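Gestión del patrocinio deportivo
Tema 3. Contratos de patrocinio en competiciones de motor
Profesora: Oksana Bilyk

3.1. Categorías de patrocinador

El patrocinador titular (naming rights) incorpora su marca a la denominación oficial de la prueba. El patrocinador asociado obtiene presencia en soportes secundarios y, por lo general, exclusividad en su categoría de producto. El proveedor oficial aporta bienes o servicios valorados a precio de mercado.

La exclusividad debe delimitarse por escrito. En lubricantes, por ejemplo, conviene precisar si quedan incluidos los aditivos y los productos de limpieza de carrocería.

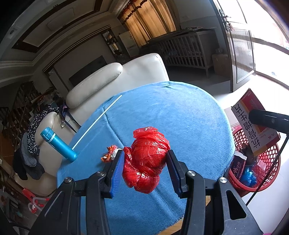
3.2. Duración y renovación

Los contratos plurianuales reparten el coste de activación entre varias ediciones. Cláusulas habituales:

- Derecho de negociación preferente al término del contrato.
- Derecho de tanteo frente a ofertas de terceros.
- Revisión del canon según audiencia acreditada.

Caso de trabajo: Hestier patrocina como titular la prueba de resistencia de Vumlow durante 4 temporadas; Gemon figura como asociado durante 2. El canon anual de Hestier asciende a 236 unidades monetarias, pagadero en dos plazos.

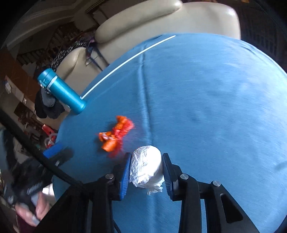
El segundo plazo queda condicionado a la celebración efectiva de la carrera. En caso de suspensión por fuerza mayor, el organizador puede ofrecer la prórroga de una edición o la devolución proporcional. La opción elegida se comunica por escrito.

3.3. Lecturas y entrega

Probert, C., apuntes sobre valoración de derechos, cap. 2.
Koval, U., «Exclusividad sectorial y conflicto de marcas».

Entrega del caso: 24 de enero de 2026. Indíquese qué cláusula protege a Gemon si Hestier amplía su gama de productos.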